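Basket weaving in the Coltwood valley: what stayed and what changed
Speaker notes, Rui Barros 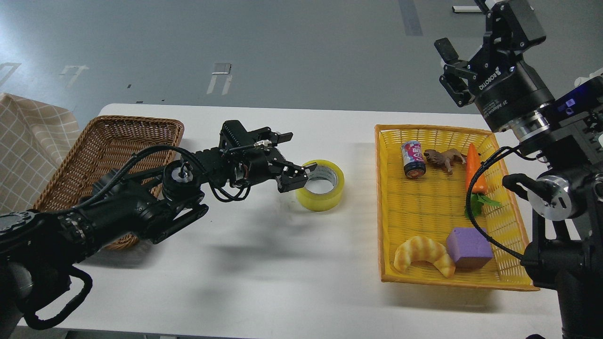 Slide 1. Two baskets: brown wicker on the left, yellow plastic on the right.

Good evening, and thank you to the Malledberg local history group for the invitation. (Wait until the door is closed. Water is on the side table.)

My talk is about the years when willow was still a crop here. I am not a weaver. My grandfather was, and I came to the subject through his order books.

Slide 2, the map. Show the river first, then the three willow fields below Holst. The soil there is heavy and floods in spring. Wheat did badly in it, willow did well. Cutting began in November, after the leaves had dropped.

Slide 3, page from the order book. Read the line slowly: 809 potato baskets for one farm buyer, in one season. The full book has 2,647 baskets in it. Ask the room who has picked potatoes by hand. Give them time to answer.

Slide 4, the workshop at Plendwood. Explain the words "stake" and "weaver" here, before I use them again. The stakes stand up, the weavers go around. The border is made last, and my grandfather did all the borders himself.

Slide 5, plastic. Do not speak badly of it. It was cheap, and it could be washed with a hose. The Plendwood workshop closed when its owner was 67 and had no apprentice.

Slide 6, today. Osvaldo Cocco has planted willow again in the lowest field. He told me that the first year was mostly weeding. If he is in the room, ask him to stand up.

Questions: repeat each one in the microphone. If somebody asks about prices, I have them only for the last part of the book. Pass the order book around with the cotton gloves, and collect both before the coffee.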